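Buying a first robot arm: the questions I keep getting

I run the small automation bench at Jelside, and since February my inbox has filled up with people asking what to spend and where. So I'm putting my answers in one place.

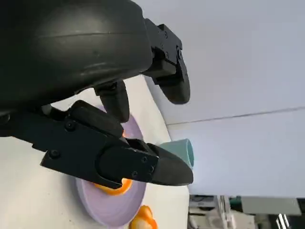 Do I need two arms?
Probably not in year one! I bought 2 and the second one sat in its crate for months while I learned the first. Get one, get it doing something dull and useful, then go back and ask for more money.

What did you forget to budget for?
Oh, so much. Spare fingertips, a decent table, a longer power cord, shipping (1131 dollars, which I had down as 200 - ouch). Ask for the freight quote in writing before you sign anything.

Is the gripper included?
Sometimes. Quan sold us ours as a separate line, and Protton bundled theirs but charged extra for the mounting plate. Read the parts list twice.

What should I practice on?
Cheap household stuff. Plates and cups are great for planning because they make you think about rims, reach and clearance, and you can replace them at any dollar store. I set aside 80 dollars for props and I'm still using the first batch.

Should I pay for the training package?
If you're on your own, yes. Chathurika Ekanayake did ours and I'd pay for her two days again, no question.

Can I borrow your spreadsheet?
Sure, just write to me or Caradog Rowlands and one of us will send it over. The tab called "Arkimard" is an old quote, so skip that one.

Last updated 2023-04-01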